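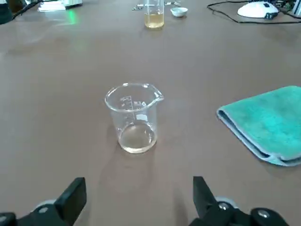

Tudgate Heavy Bag 2930 for Boxing and Muay Thai

Reading time: 2 min

This website uses cookies to remember your basket and language. Accept / Settings

The Tudgate 2930 is a long hanging bag for gyms and for serious training at home. It reaches low enough for leg kicks, so you can practice punches, knees and kicks on the same bag. The outer cover is synthetic leather with double stitching. The filling is cut textile, pressed by machine in our Ditden workshop.

We deliver the bag already filled. Please ask a second person to help you when you hang it. The steel chain and the swivel are in the box, but the ceiling hook is sold separately, because the right one depends on your ceiling. For the chain and the hook together we advise a load rating of 1000 kg.

During the first 5 weeks the filling will settle a little. Open the zipper on the top, push the filling down with your hand and add the small refill pack. After training, wipe the cover with a soft cloth and mild soap. Do not use alcohol, it makes the surface hard.

The guarantee is 12 months for home use. For clubs, please write to us before ordering and we will send you the conditions. The bag is also available at our partner shops in Trujillo and Cludow. Black and red are in stock, blue comes back in July.

Comments

kneestrike_m: We have two in our club. Good for low kicks, but the chain is noisy. I put a piece of rubber between and now it is fine.

Padwork: Is the refill pack included or do I order it?

Tudgate Shop: Hello, one pack is included with each bag.

southpaw77: Mine came with a small scratch near the zipper. They offered an exchange but I kept it.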